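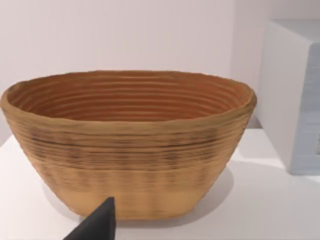

3.2 Building the task set

We're a student club, so the task set grew out of whatever members felt like making on a given evening, and I won't pretend there was a grand plan. By January we had a pile of half-finished scenes and no two of them used the same table height. I spent a fortnight putting that right (it was dull, but I got through a lot of podcasts) and we ended up with 18 tasks that all load in Prumness, our simulator, from one settings file.

Figure 2. The basket scene in Prumness, with the tip of one gripper finger in view.

The basket tasks are the ones I'd point a new member to first. A coiled basket is a lovely thing to practise on - it has a wide rim, it narrows towards the base, and the ridges give a vision model plenty to look at. The trouble is the physics. Our first collision mesh followed every ridge, and the simulator crawled. We swapped it for a plain tapered shell and kept the ridges for the rendering only, so the policy sees coils but the finger touches a smooth wall. I was worried this would feel like cheating, and a reviewer at the Plendthorpe student workshop said much the same, so we come back to it in Section 5.

Each task got 300 demonstrations, driven by 4 of us with a games controller. We aren't equally good at it! My own runs are slow and wander a bit, and we left them in, pauses and all. Start positions were drawn fresh for every run, and the camera was nudged slightly each time as well.

3.3 Training

We trained the Khổng baseline first, with its default settings, and then our own smaller network, Ostwood, on the same demonstrations. Both got the same camera view and the same joint readings. We repeated every training run with 5 random seeds, which took ages on the club's one decent graphics card, and all the results in Section 4 are averages over those seeds. The code was frozen on 22 September 2022, and the few bug fixes made after that are listed in the appendix.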